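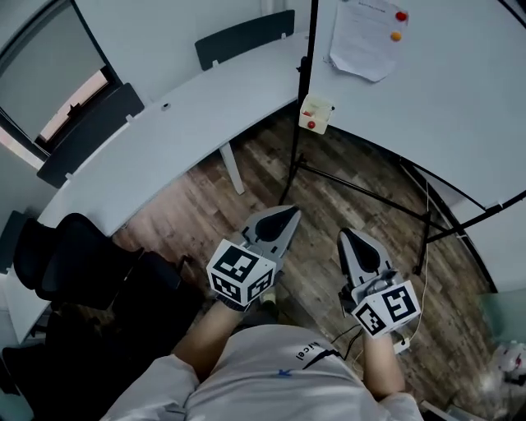
홈 | 신차 | 시승기 | 탐방 | 중고차 | 독자 게시판

노켈 플룰텐 공장 공개일에 다녀왔다: 렐라는 언제쯤 뒷유리가 생길까

2019년 3월 23일 | 글 고보리 이쓰키

플룰텐 역에서 노켈 공장까지는 셔틀버스가 다닌다고 초대장에 적혀 있었다. 셔틀버스는 다른 회사 차였다. 노켈은 버스를 만들지 않으니 흠잡을 일은 못 되지만, 운전석 옆에 붙은 경쟁사 엠블럼 위에 노켈 스티커를 반쯤 덮어 놓은 솜씨는 좀 아쉬웠다. 커브를 돌 때마다 스티커 귀퉁이가 팔랑거렸고 내 옆자리 꼬마는 도착할 때까지 그것만 봤다.

노켈이 공장 문을 일반인에게 여는 것은 이번이 두 번째다. 지난번에는 비가 와서 주차장이 진흙탕이 되었고, 방문객들은 신차보다 자기 신발을 더 오래 들여다봤다. 올해는 날씨가 멀쩡했다. 정문에서 이름표와 귀마개, 그리고 렐라의 옆모습이 인쇄된 종이 부채를 받았다. 3월에 부채라니 재고가 꽤 있는 모양이다.

방문객이 몰린 이유는 물론 렐라다. 작년 10월에 실루엣 사진 한 장으로 세상에 알려진 노켈의 소형 전기 쿠페. 그 뒤로 회사가 내놓은 정보라고는 앞 램프 한쪽, 문손잡이 한 개, 그리고 "설렘"이라는 단어뿐이었다. 이런 속도라면 차 한 대를 다 보여 주기까지 내 운전면허가 몇 번은 갱신될 것 같았는데, 다행히 이번에는 통째로 나왔다. 거의 통째로.

먼저 공장부터. 견학은 프레스동에서 시작한다. 안내를 맡은 직원은 마이크를 들고 있었지만 프레스가 내려올 때마다 말이 끊겼고, 그래서 우리는 노켈의 역사를 드문드문 배웠다. 창업자가 원래 농기계 부품을 만들었다는 것, 그러다가 쿵, 결국 승용차를 만들게 되었다는 것. 중간에 무슨 일이 있었는지는 프레스만 안다. 강판이 보닛이 되어 나오는 모습은 몇 번을 봐도 질리지 않아서, 어른들이 줄을 안 빠져 주는 바람에 뒤쪽 조가 통로에서 한참 서 있었다.

용접동은 유리벽 너머로만 볼 수 있다. 불꽃이 튈 때마다 다들 휴대전화를 들었다가, 사진 촬영 금지 표지판을 보고 다시 내렸다가, 다음 불꽃에 또 들었다. 직원도 처음에는 손을 저었는데 나중에는 유리에 손자국만 내지 말아 달라고 했다. 도장동은 아예 못 들어간다. 대신 복도에 색 견본판이 걸려 있는데, 회색만 해도 이름이 제각각이다. '새벽 항구', '젖은 자갈', '오래된 약속'. 나는 '젖은 자갈'과 '오래된 약속'을 번갈아 보다가 포기했다. 옆에 있던 부부는 '새벽 항구'가 제일 따뜻하다고 하면서 서로 다른 판을 가리키고 있었다.

최종 조립 라인은 견학로가 위쪽에 나 있어 내려다보게 된다. 여기가 제일 볼 만했다. 계기판이 통째로 문틀 사이로 들어가고, 좌석이 들어가고, 바퀴가 붙는다. 안내판에 따르면 이 라인에서 하루에 완성되는 차는 123대다. 큰 회사들에 비하면 소박한 숫자인데, 안내판은 그 숫자를 아주 큰 글씨로 써 놓았다. 라인이 점심시간에 맞춰 멈추자 작업자들이 빠져나가고, 방금 시트를 단 차 한 대가 문을 활짝 연 채 덩그러니 남았다. 이상하게 그 모습이 오늘 본 차 중에 제일 사고 싶게 생겼다.

점심은 구내식당에서 먹었다. 카레와 돈가스 중에 고를 수 있고, 돈가스는 내 앞에서 떨어졌다. 카레는 괜찮았다. 식판을 반납하는 곳에도 컨베이어가 있는데 생산 라인보다 빠르다. 물컵을 올려놓는 타이밍을 놓친 사람이 컵을 들고 따라 걷는 광경을 두 번 봤고, 그중 한 번은 나였다.

오후에는 핫토리관으로 옮겼다. 공장 부지 끝에 있는 전시 건물인데 평소에는 사내 교육용으로 쓴다고 한다. 렐라는 그 안쪽, 천을 덮은 채 서 있었다. 음악이 나오고, 조명이 바뀌고, 천을 걷는 순서가 되었는데 천이 사이드미러에 걸렸다. 직원 한 명이 조용히 걸어 나와 손으로 벗겼다. 박수는 그때 제일 컸다.

차 이야기를 하자. 문은 2개, 좌석은 네 개라고 주장한다. 뒷좌석에 실제로 앉아 보게 해 주기에 들어가 봤는데, 앉는 것까지는 되고 앉은 다음에 할 수 있는 일이 별로 없다. 무릎은 앞좌석 등받이와 아주 가깝게 지내게 된다. 머리 위는 생각보다 낫다. 지붕선이 뒤로 가면서 급하게 떨어지는데도 정수리가 닿지 않는 것은 방석을 얇게 깎아 낸 덕이고, 그 대가는 엉덩이가 치른다.

앞좌석은 좋다. 정말 좋다. 시트가 어깨를 적당히 잡아 주고, 운전대 지름도 요즘 차답지 않게 욕심이 없다. 가운데 화면은 작고, 공조 장치는 돌리는 손잡이로 되어 있다. 개발 담당자에게 손잡이를 남겨 줘서 고맙다고 했더니 표정이 묘해졌다. 양산차에서는 화면으로 들어갈 예정이란다. 고맙다는 말은 돌려받지 못했다.

문제의 뒷유리. 전시차에는 뒷유리 자리에 차체색 패널이 붙어 있었다. 후방은 카메라로 본다는 설명이었고, 그 카메라는 전시차에 아직 달리지 않았다. 그러니까 오늘의 렐라는 뒤를 돌아보지 않는 차다. 누가 양산형에는 유리가 들어가느냐고 물었더니 "여러 가능성을 열어 두고 있다"는 답이 돌아왔다. 창문은 안 열어 두고 가능성만 열어 둔 셈인데, 질문한 분도 나와 같은 생각을 했는지 메모를 하다 말고 펜을 닫았다.

한 번 충전으로 달리는 거리는 최대 488킬로미터라고 한다. 어떤 조건에서 잰 값이냐고 물으니 사내 기준이라고 했다. 사내 기준이 무엇이냐고 물으니 자료를 나중에 보내 준다고 했다. 이 글을 올리는 지금까지는 오지 않았다. 짐칸에는 기내용 여행 가방이 들어간다는데 시연용 가방은 천으로 된 것이었고, 직원이 넣을 때 무릎을 조금 썼다.

시승은 없었다. 대신 공장 안 시험로를 동승으로 한 바퀴 돌 수 있었다. 추첨이었고, 나는 떨어졌고, 버스에서 만난 그 꼬마가 붙었다. 내린 아이에게 어땠느냐고 물어보니 "조용했어요"란다. 그게 다냐고 하니까 한참 생각하다가 "냄새가 새 냄새였어요"라고 덧붙였다. 나라면 그 두 문장을 쓰려고 원고지를 꽤 낭비했을 것이다.

밖에서 지켜본 바로는 출발이 부드럽고, 코너에서 차체가 많이 기울지 않는다. 다만 시험로 한쪽의 요철 구간은 매번 피해서 돌았다. 승차감을 궁금해하던 사람들이 담장에 붙어 서서 기다렸지만 차는 끝까지 그쪽으로 오지 않았다.

가격과 발매일은 둘 다 미정. 6개월 안에 소식을 더 전하겠다는 말은 있었다. 지금까지의 흐름으로 보아 다음에 공개되는 것은 와이퍼쯤이 아닐까 한다.

기념품점은 출구 바로 앞에 있어서 안 지나갈 도리가 없다. 렐라 모형은 벌써 팔고 있었다. 색은 빨강 하나뿐이고 문이 열린다. 집에 와서 상자를 뜯어 보니 모형에는 투명한 뒷유리가 달려 있었다.

가실 분을 위한 메모. 입장은 무료지만 사전 신청이 필요하고, 굽 있는 신발로는 조립동 견학로에 못 올라간다. 유모차는 정문에 맡긴다. 돈가스를 드시려면 도장동 복도에서 회색을 너무 오래 고르지 마시길. 돌아오는 셔틀은 막차가 일찍 끊기는데, 역까지 걷는 길도 강을 끼고 있어 나쁘지 않다.

문의: 편집부 독자 담당 | 무단 전재 및 재배포 금지 | 맨 위로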